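クラルトモント木工団地の公開日を見てきた

2025年7月3日(木曜日)、クラルトモント(Claltmont)の木工団地で年に一度の工場公開があり、半日かけて見学した。公開されたのは製材のヴァダウ(Vadau)、家具のノグチ(Noguchi)、塗装のスツーラック(Sturach)の3社。事前の申し込みが必要なのは製材所だけで、残りの2社は時間内なら出入り自由だった。去年は申し込みが遅れて製材所に入れなかったので、今年は受付開始の日に済ませておいた。

駅から団地までは路線バスで行った。公開日だけ臨時便が出ると案内に書いてあったが、乗り場がいつもの停留所と違い、駅の反対側に回る必要がある。これは案内の裏面に小さく載っているだけで、同じように迷っている人が何組かいた。バスは川沿いの道を通り、橋を渡ってすぐのところで降りる。降りた時点でもう木の匂いがした。

受付は団地の入口にある組合事務所の前だった。名前を書いて、見学者用の札と地図を受け取る。今年の事前登録は1,462人だと受付の掲示に出ていた。平日にしてはかなり多いと思うが、午前中は団体の学生が中心で、一般の見学者は午後に集まるらしい。札は首から下げるひも付きのものだったが、製材所では機械に巻き込まれるおそれがあるとのことで、入る前に外して胸ポケットに入れるよう言われた。

最初に入ったのはヴァダウの製材所である。一組ずつ時間を区切って案内され、所要は40分ほど。ヘルメットと耳栓を借りる。靴は底の厚いものを履いてくるようにと申込確認の書面にあったが、サンダルで来て断られている人がいた。

丸太置き場は建物の裏にある。樹種ごとに山が分けてあり、木口には色の違う塗料で印がつけてある。色は伐採された山の区画を示すもので、太さや等級とは関係がないそうだ。夏場は置いておくと木口から割れが入るので、散水しながら保管している。この日もスプリンクラーが回っていて、見学路の一部が濡れていた。水は川からではなく敷地内の池から引いていて、使った水はまた池に戻る。

製材の本体は帯鋸で、丸太を台車に載せて往復させながら挽いていく。音は想像していたより低く、耳栓をしていても腹に響く。一本目の丸太は、最初のひと挽きで皮の側を落とし、次に90度回してまた落とし、四角くしてから板にした。二本目は回さずに端から順に挽いた。前者は芯を避けて柱などにする場合、後者は幅の広い板を取りたい場合のやり方だという説明だった。

板目と柾目の話はここで聞いた。年輪に対して接線の方向に挽けば、山形や筍のような模様が出る板目になる。中心に向かって挽けば、平行な線が並ぶ柾目になる。ここまでは知っていたが、一枚の板の中に両方が出ることも多く、真ん中が山形で両端が平行線という板がむしろ普通だというのは、実物を並べて見せてもらって初めて納得した。板は乾くときに木表側、つまり樹皮に近かった側へ反る。天板にするときは、どちらを上に向けるかを工場ごとに決めているそうで、案内の人は自社の決め方だけを話し、よその工場のことは言わなかった。

乾燥室は5室あり、そのうち1室の扉を開けて見せてくれた。板と板の間に桟木を挟んで積み、温度と湿度を少しずつ変えながら乾かす。急ぐと内側に割れが入り、外からは分からないので、削ってから駄目だと気づくことになる。説明の途中で次の組が来てしまい、質問の時間はほとんどなかった。ここはもう少し余裕のある組み方にしてほしい。

昼は組合事務所の食堂でとった。公開日は一般にも開放していて、献立は定食と麺の2種類。定食のほうは正午を少し過ぎたところで売り切れたので、麺にした。味は普通で、量は多い。食堂の隣では端材の袋詰めを売っていた。大きさがまちまちで、工作用に買っていく親子が多かった。

午後の一つ目はノグチの家具工場。テーブルと椅子が中心で、住宅向けのほかに、食堂や会議室に納めるものも作っている。見学路は二階の通路で、作業場を上から眺める形になる。距離があるので手元の細かいところは見えない。その代わり、部材がどの順番で動いていくかは分かりやすかった。

天板には大きく分けて、無垢板を接ぎ合わせたもの、薄く削った単板を芯材に貼ったもの、木目を印刷した化粧材を貼ったものがある。通路の途中に3種類の見本が並べてあり、自由に触ってよいことになっていた。裏返してよいとも書いてあったので裏返してみたが、重さがまるで違う。見分けるなら小口を見るのが早いそうだ。無垢なら表の木目が小口までつながっている。単板を貼ったものは、縁に別の材を回してあることが多い。印刷の場合は、少し離れて見ると同じ節や同じ模様が一定の間隔で繰り返していることがある。ただし最近のものは繰り返しの間隔が長く、一台のテーブルの中では見つからないことも多いという。

無垢と化粧材のどちらがよいかという質問が出て、用途によるという答えだった。熱い鍋を置く家庭や、一日に何度も水拭きする店なら、化粧材のほうが手入れは楽になる。長く使って削り直したいなら無垢になる。単板はその間だが、厚みがないので深く削ることはできない。

接着の工程では、接ぎ合わせる板の並べ方を人が決めていた。床に板を仮に並べ、少し離れて眺め、一枚入れ替えてまた眺める。色の濃いものが片側に寄らないようにするのと、木目の向きが途中で不自然に変わらないようにするのが主な仕事だと通路の説明板にあった。見ている間に同じ板が三回場所を変え、結局は端に落ち着いた。

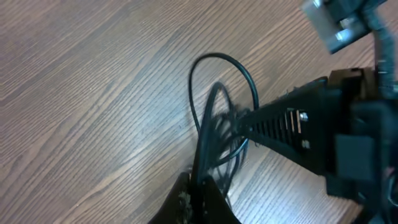
流れるような木目の天板。艶があるので、光が当たるところは白っぽく見える。

最後はスツーラックの塗装工場に行った。3社の中ではいちばん小さく、吹き付けの部屋にはガラス越しでしか近づけない。窓の前に人がたまるので、係の人が数分おきに入れ替えていた。

こちらで面白かったのは艶の話である。塗膜の艶は塗料に混ぜる艶消し剤の量で調整し、艶ありから全消しまで段階がある。艶のある仕上げは木目が深く見え、濃い色の材では特に見栄えがする。その一方で、照明や窓の光が映り込み、その部分だけ木の色が分からなくなる。写真でテーブルを選んだ客から、届いたものの色が違うと言われることがあり、調べてみると写真の反射のせいだったという例が少なくないそうだ。家に置く予定の場所の近くに窓があるなら、見本を持ち帰って朝と夕方に見てほしいと言っていた。

青みがかって見える理由も教わった。塗料そのものの色が変わるわけではなく、空や蛍光灯のように青い成分の多い光が表面で反射しているためで、見る角度を変えれば元の色に戻る。見本板を傾けてみると、茶色の面がある角度で急に灰色がかり、また茶色に戻った。これは子どもにも好評で、見本板の前がいちばん混んでいた。

壁には色見本が198枚かかっていた。同じ着色剤でも下地の樹種が違うと別の色に見えるため、樹種ごとに作ってあるとのこと。裏に配合の番号が書いてあり、控えは事務所の帳簿にもある。古い家具の修理を頼まれたときは、この壁の前に現物を持ってきて近い色を探すところから始める。ぴったり合う色は見つからないほうが普通で、近い2色を混ぜて試し塗りを重ねる。

手入れについては短い説明の時間があった。覚えている範囲で書いておく。

普段は乾いた布か、固く絞った布で木目に沿って拭く。
濡れたグラスの跡は、すぐ拭けばたいてい残らない。
白く曇った輪じみは自分で削らず、まず相談する。
アルコールの入った除菌剤は、塗料によっては艶が引けるので目立たないところで試す。
細かい傷は艶ありの面ほど目につく。

研磨材入りのスポンジは使わないようにと二度言っていた。食堂に納めたテーブルが艶のむらで戻ってくるとき、原因の多くはこれだそうだ。

見学の後、組合事務所の横の売店に寄った。3社の製品が少しずつ置いてあり、盆、まな板、小さな腰掛けなどが買える。値段は町の店と変わらない。塗装見本を切ったコースターが安かったので2枚買った。艶ありと艶消しを1枚ずつにした。クルミの靴べらは、前に並んでいた人の分で最後になった。

気がついたことをいくつか。地図には休憩所が載っているが、屋根のあるところは食堂の前だけで、日差しの強い日は帽子がいる。製材所と塗装工場は団地の端と端にあり、歩くと15分かかる。構内はフォークリフトが通るので、青い線の内側を歩くように指示される。車椅子の場合、ノグチの二階通路には昇降機で上がれるが、使うときは一階の受付に声をかける。撮影は製材所の乾燥室と塗装工場の中が禁止で、ほかは人の顔が入らなければよいとのことだった。

帰りのバスは最終の臨時便を逃すと、表通りの停留所まで歩くことになる。4時前にはもう列ができていたので、早めに並んだ。

組合の掲示によると、9月には製材所だけの小規模な見学会がある。定員は少なく、その代わり時間が長く、乾燥室の中にも入れるという。今回聞けなかった含水率の測り方を聞きたいので、こちらも申し込むつもりでいる。申し込みは往復はがきのみで、組合事務所あてに送る。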